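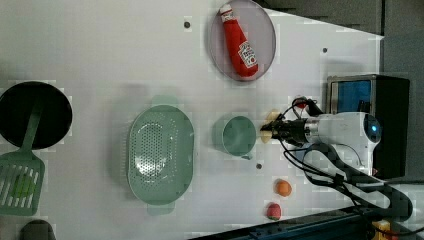
So what's in the new play kitchen corner at the Endila toy library?
A lot of sage green, mostly. There's a colander, a little cup to match and a slotted spatula, plus a round black pan, a plate and a red ketchup bottle, and the whole lot can be borrowed on an ordinary card.

I stopped in on 10 Oct 2024, the first day the corner was open, and stayed a good deal longer than I meant to. The library has been lending board games and puzzles out of the old Metden shoe store for years, but pretend food has always been the thing people ask for at the desk. A grant of $3,131 came through in September, and $600 of that went straight to kitchen toys. The rest is paying for shelves and a new front door (the old one sticks terribly, as anybody with a stroller will tell you).

My favorite is the soft banana. It's a pale yellow, partly peeled thing with a big cream-gray lobe poking out to one side, and I'd happily have one on my own couch — no child required!

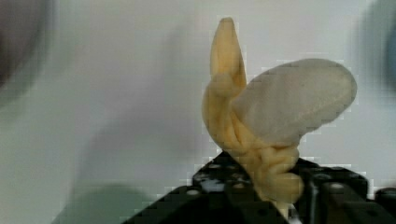
How borrowing works

Kitchen toys go out for two weeks, same as the games. You can take a single piece or make up a set, and the soft food goes out in its own drawstring bag. Please wipe down the hard stuff before you bring it back. If you don't have a card yet, you can sign up at the desk on Hattori Street with something that shows your address.

I'm told the ketchup already has a waiting list, and I get it. It's a squeeze bottle with a white cap and a proper Heinz label, tomato and all, and it looks great lying across a pink plate.

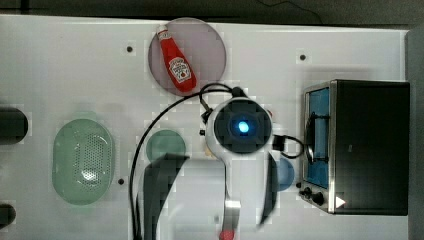

My own two would have fought over it, so I put our name down and came home with a puzzle. The library now has 2,098 toys on its list, and wooden vegetables are next if the Rillar Street bake sale does well. Drop-off for donated toys is at the side door, any time the lights are on.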